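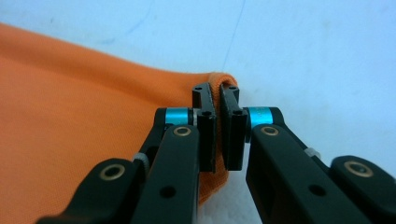
Section 4. Setting up and running the cloth handling demonstration

4.1 Scope

This section applies to the Sestance two-jaw gripper, hand-held version, when it is shown to visitors at the Gullau site. It covers the visitor table only. For the fixed arm, see Section 6.

The demonstrator must have read Sections 1 to 3. Bereket Alemayehu keeps the list of approved demonstrators and issues the key to cabinet 2.

4.2 Before visitors arrive

1. Clear the table and wipe it with a dry cloth. Old pen marks on the surface may be left.

2. Take the gripper from its case and inspect both jaws. Some wear along the inner edges is normal. Replace the pair if an edge is chipped or a screw stands proud of the jaw face.

3. Open and close the jaws slowly five times by hand. The arms should move evenly on their pivots. If one side lags, stop and go to 4.6.

4. Switch on the control box and wait for the steady light. The display shows 94 when the jaws are fully open. A reading that differs from this means the zero position must be set again (Section 3.5).

5. Load program 581 from the Alemneh menu. Do not use the Conex menu for this demonstration – its closing force is set for rigid parts.

6. Lay the orange cloth flat on the table with one corner towards the demonstrator. Smooth out any heavy creases near that corner.

Note: Use a cloth that contrasts with the table. Visitors standing in the second row cannot follow a white cloth on a pale surface.

4.3 Picking up a corner

1. Hold the gripper with the jaws open and pointing at the corner of the cloth.

2. Lower the tips until they just touch the fabric. Do not press down.

3. Squeeze the handle gently. The fabric should gather and rise between the jaws as a single narrow fold.

4. Check that the fold stands up between the tips and that cloth is held on both sides. A small curl over the top of one jaw is acceptable.

5. Lift by a hand's width, pause, and lower again.

CAUTION: Keep fingers clear of the space between the inner arms while the jaws are closing. The gap narrows from both sides.

4.4 Visitor trials

Visitors may operate the gripper one at a time, with the demonstrator standing on the cable side. Children must be seated. Remove lanyards and loose scarves before handing over the gripper.

Allow three attempts per person. Most failed picks are caused by closing too early or by tilting the tool – correct the angle first and leave the force setting alone.

4.5 Closing down

1. Open the jaws and set the gripper on its rest.

2. Write down the cycle count from the display. Service is due at 2886 cycles.

3. Switch off the control box, then unplug it.

4. Fold the cloth loosely and return everything to cabinet 2.

4.6 Faults during a demonstration

Jaws close but the cloth slips: smooth the cloth, lower the tips again and repeat. If it slips a second time, change the cloth.

One side lags: switch off and check the links for trapped thread. Remove thread with tweezers, never with a blade.

Display blank: check the plug at the control box. If the display stays blank, end the demonstration and report the fault before the next group is admitted.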